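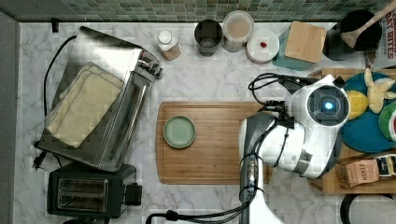
조리대를 위에서 본 모습. 도마 위에 연두색 작은 그릇, 오른쪽에 팔.

작업 노트, 2019-01-09
701호 주방 / 그릇 정리 과제

아침에 Keith가 복도에서 붙잡고 또 물었다. 그래서 이제 설거지 끝난 그릇을 맡길 수 있느냐고. 집에 식구가 많아서 그런지 이 친구는 만날 때마다 그걸 묻는데, 나도 매번 시원하게 대답을 못 해서 오늘은 아예 그 질문을 머리에 두고 하루를 보냈다. 결론부터 적으면 아직은 아니다. 그래도 지난 9월에 적어 둔 노트를 다시 펼쳐 보면 그때보다는 꽤 멀리 왔다는 생각이 들어서, 기분이 나쁘지는 않다.

오늘 과제는 단순하다. 도마 위에 놓인 작은 그릇을 집어서 대나무 서랍 안에 내려놓는 것. 사람이라면 전화를 받으면서도 하는 일이다. 그런데 막상 절차로 풀어 쓰려고 하면 적을 게 끝도 없다. 그릇 테두리를 어디서 잡을지, 손가락을 얼마나 깊이 넣을지, 들고 나서 손목을 먼저 돌릴지 팔을 먼저 옮길지, 그러다 서랍 옆판에 팔꿈치가 닿지는 않을지. Siebe가 처음에 이걸 종이 한 장에 정리해 보겠다고 했다가 뒷면까지 다 쓰고 웃으면서 가져왔던 게 생각난다.

오전에는 Elura 예전 설정 그대로 돌렸다. 전부 40회. 대부분은 그릇을 들어 올리는 데까지는 갔고, 문제는 역시 내려놓을 때였다. 바닥에 닿기 조금 전에 손가락이 벌어져서 그릇이 툭 떨어진다. 깨지지는 않았지만 듣기 좋은 소리는 아니어서 옆에 있던 Lacey가 그때마다 어깨를 움찔했다(미안해요). 서랍 바닥 높이를 조금 높게 잡아 둔 게 아닐까 싶은데, 아직 자로 재 보지는 않았다. 내일 재기.

점심 먹고 와서는 서랍 위치를 벽 쪽으로 조금 옮기고 다시 시작했다. 옮기고 나니 손목이 덜 꺾여서 움직임이 눈에 띄게 편해졌고, 나는 사실 그걸 보고 있는 게 제일 좋다. 팔이 억지로 뭘 하고 있다는 느낌이 없어지면 보는 사람도 같이 숨이 편해진다고 해야 하나. 다만 한 번 집어서 넣고 돌아오는 데 대략 15초가 걸린다. 손으로 하면
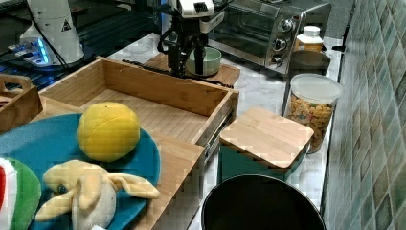
숨 한 번 쉴 동안이면 끝나는 일이니, 저녁상 하나를 치운다고 치면 그사이에 사람은 차를 끓여서 다 마시고도 남는다. 그래도 Gleice 말로는 본인이 치우지만 않는다면 밤새 걸려도 상관없다고 한다. 일리가 있다. 우리가 속도 때문에 너무 조급해하는 건지도 모르겠다. 식기세척기도 빨라서 쓰는 건 아니니까.

그보다 마음에 걸리는 건 주변 물건이다. 장난감 레몬이 올라간 청록색 접시도 있고, 토스터 오븐도 있고, 벽 쪽으로는 통이며 병이 늘어서 있다. 집에 있는 조리대는 다 이렇게 생겼으니까 치우고 하자는 Colin의 의견에는 이번에도 반대했다. 깨끗한 작업대에서 잘 되는 건 작년에 이미 봤고, 거기서 더 배울 게 별로 없다. 물건을 둔 채로 하면 성공률이 떨어지기는 해도, 어디서 떨어지는지가 보인다. 우리 둘이 이 얘기로 커피 한 주전자를 다 비웠는데 결국 반나절은 치우고 반나절은 그대로 두고 해 보기로 했다.

레몬 쪽은 오늘 손도 못 댔다. 집는 것 자체는 오히려 그릇보다 쉬울 거라고 Siebe가 장담을 하는데, 저런 건 눌리면 모양이 달라질 수 있어서 나는 잘 모르겠다. 해 보기 전까지는 내기하지 않기로.

Bloxham 작업장에서도 메일이 왔다. 거기는 주방이 아니라 볼트 통을 정리하는 일이라 사정이 다를 줄 알았는데, 읽어 보니 똑같이 내려놓는 데서 애를 먹고 있었다. 집는 연구는 다들 열심히 하면서 놓는 쪽은 덤으로 여기는 것 같다. 나부터도 그랬고. 손가락을 한 번에 다 벌리지 말고 살짝만 풀어서 그릇이 제 무게로 앉게 두면 어떠냐고 답장을 썼는데, 쓰고 보니 우리도 안 해 본 방법이라 내일 먼저 해 봐야겠다.

내일 할 일
- 서랍 바닥 높이 실측, Elura 설정에 반영
- 손가락 두 단계로 벌리기 (Siebe랑 같이)
- 오전은 조리대 치우고, 오후는 그대로 두고 같은 횟수로
- Arcombe에 손가락 패드 여분 있는지 문의. 지난번 담당자 연락처는 Lacey가 갖고 있음
- Keith한테 아직이라고 말해 주기. 숟가락은 더 멀었다는 얘기도

퇴근 전에 Gleice가 손목 케이블이 도는 쪽을 한 번 더 봐 달라고 했는데 깜빡했다. 내일 전원 넣기 전에 그것부터.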